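Relatório de andamento n.º 2
Projeto Filip: bancada de dois braços na oficina compartilhada Wivitz
Para: Hauke Frerichs, fundo de apoio Gallska
Quinta-feira, 16 de fevereiro

Caro Hauke,

Desde o primeiro relatório a bancada mudou tanto que quase dá vontade de recomeçar o texto do zero! Em setembro eu tinha uma pilha de perfis de alumínio, dois braços ainda embalados e um desenho a lápis. Agora os dois estão presos ao mesmo trilho, na borda da frente da mesa, e se mexem sob comando do mesmo computador.

O que ficou pronto neste período

Estrutura: trilho nivelado, placas de montagem parafusadas, paredes cinza-claras em três lados. As paredes foram a melhor despesa até agora (sei que você tinha dúvidas). Antes delas, qualquer pessoa que passasse atrás da bancada entrava nas imagens e estragava a gravação.

Cabos: a calha azul-clara corre embaixo do trilho e recolhe boa parte da fiação. Os cabos roxos que vão até os punhos continuam por fora, com folga em laço. Quero testar presilhas de velcro antes de decidir o caminho definitivo, porque na primeira tentativa prendi tudo curto demais e o braço da direita reclamou logo no segundo movimento.

Software: a calibração dos dois braços já usa a mesma origem, e refazer tudo leva 21 minutos. Era uma tarde inteira. Fiquei feliz como criança com isso!

A tarefa do quadro branco

Como combinado, a primeira tarefa de verdade é apagar um desenho. Escolhi essa porque junta tudo o que me interessa: pegar um objeto pequeno, levar até uma superfície que pode estar em qualquer ângulo e encostar com a força certa. Uma mão de palitinho em caneta azul serve muito bem de alvo, tem traço fino e dedos para todos os lados.
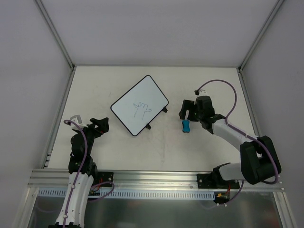 Bancada Filip com os dois braços e o quadro com o desenho da mão.

A pega do apagador me deu mais trabalho do que o resto. Ele é pequeno, em formato de osso, com uma cintura mais estreita no meio, e a garra precisa chegar alinhada com ele. Quando chega torta, ele gira entre os dedos e depois o feltro encosta no quadro de lado. Passei duas semanas mexendo só na altura de aproximação e na velocidade de fechamento, e a diferença é enorme.

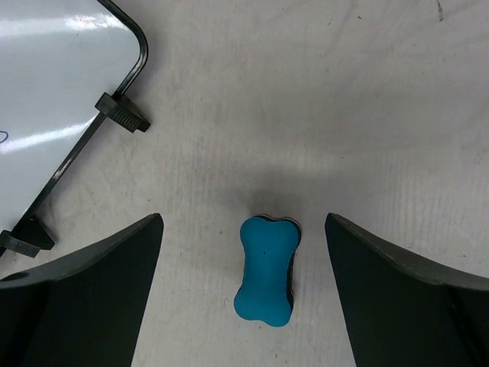
Os dedos atuais são a quarta versão, impressos no filamento da Plastura que entrou na última compra. As três anteriores estão numa caixa, e levo para você ver quando vier. Mudei principalmente o ângulo da face interna e a rigidez da ponta. Ainda quero experimentar uma camada fina de borracha por dentro, mas só depois de fechar a rotina de limpeza, para não mexer em duas coisas ao mesmo tempo.

Gastos

Até hoje foram usados 2391 euros da verba. O que mais pesou foi a estrutura, depois os cabos e conectores. Os recibos seguem em anexo, na ordem das compras. Falta apenas o do corte dos painéis, que a loja prometeu reenviar.

Pendências

O quadro escorrega quando o braço aperta com mais força. Vou tentar pés de borracha e, se não bastar, deixo o braço esquerdo segurando a borda, o que aliás seria um belo primeiro exercício a quatro... bom, a duas garras.

A iluminação do teto reflete no quadro e confunde a detecção do traço. Já pedi um difusor emprestado ao pessoal da serigrafia.

Para o próximo período peço só a confirmação da segunda parcela e, se possível, uma visita sua à oficina. Ver os braços trabalhando ao vivo é outra coisa!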